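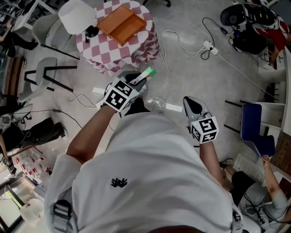
# Dressing a Round Table with a Floor-Length Cloth and Tray

Riditier Residential Services – Household Setup Guidance
Revised Nov 23, 2022

This page sets out the standard method for preparing a small round side table with a full-length cloth, a serving tray and a table lamp. It applies to lounges, reading corners and guest sitting areas at the Skirkside and Plurerska residences. Dining tables are covered in a separate guide.

## Before You Begin

Gather the following items:

- one round table, wiped clean
- one tablecloth, pressed, in the pattern assigned to the room
- one open tray with raised sides
- one table lamp with shade
- two chairs
- a tape measure and a soft cloth

Staff should wash their hands before handling light-colored linens. Pink-and-white checks are used in the ground floor rooms and show marks readily, particularly along the hem.

## Choosing the Cloth

To find the correct size for a cloth that reaches the floor, measure the width of the tabletop. Measure the height of the table, double it, and add the two figures together. The result is the diameter of the finished cloth.

A square cloth may be used on a round table. The corners will be longer than the sides and must be turned under so that no fabric lies where people walk. If the cloth is too long on every side, return it to the linen room and request a smaller one. Do not pin it up.

## Placing the Cloth

1. Move the chairs back so that there is clear space all the way around the table.
2. Fold the cloth in half and in half again. The folded point marks the center.
3. Set the point at the middle of the tabletop and open the cloth outward, one fold at a time.
4. Walk around the table and compare the hem at several places. Adjust from the top with flat hands. Pulling at the hem will shift the whole cloth.
5. Smooth the top until the lines of the check run straight when seen from the doorway.
6. Arrange the folds. They should fall evenly to the floor, with no large gathering on one side.

A cloth that has been stored for a long time may hold its creases. Hang it overnight before use, or press it again on the setting given on the care label.

## Setting the Tray

Place the tray directly on the cloth. Wood in a warm orange-brown tone is preferred with the pink check, and the Paulauskas pattern book shows other approved pairings. The underside must be dusted and checked for rough spots, which can snag the weave.

The tray should sit fully on the tabletop with a margin of at least 3 inches on each side. It may be left empty between uses. When it is in service, put heavier items such as a teapot in the middle and lighter ones near the sides. Liquids are not to be carried in an open tray without a liner.

## The Lamp and Chairs

A table lamp with a white shade suits most of these rooms. Position it beside the draped table where its light reaches the tray, and turn the seam of the shade toward the wall. Keep the shade clear of the cloth at all times.

Chairs are placed on the side nearest the lamp, far enough back that their legs do not rest on the fabric. Gray chairs with black metal legs are standard at Skirkside. Check the foot caps each March and replace any that are worn.

## Cords and Floor Space

Cords need particular attention near a floor-length cloth, as the fabric can hide them from view.

- Run the lamp cord along the wall wherever the room allows.
- Keep power strips out from under the cloth – they must remain visible and within reach.
- Gather spare length into a loose bundle and fasten it with a fabric tie.
- Do not place a cord beneath a chair leg.

Before leaving the room, walk the usual path from the door to each chair and confirm that it is clear.

## Care and Replacement

Cloths are changed every 4 weeks, or sooner if stained. Treat spills promptly by blotting with cool water. Replacement linens are ordered on Form 465, with the room number and the measured diameter entered in the first two boxes. Allow one week for delivery to Plurerska.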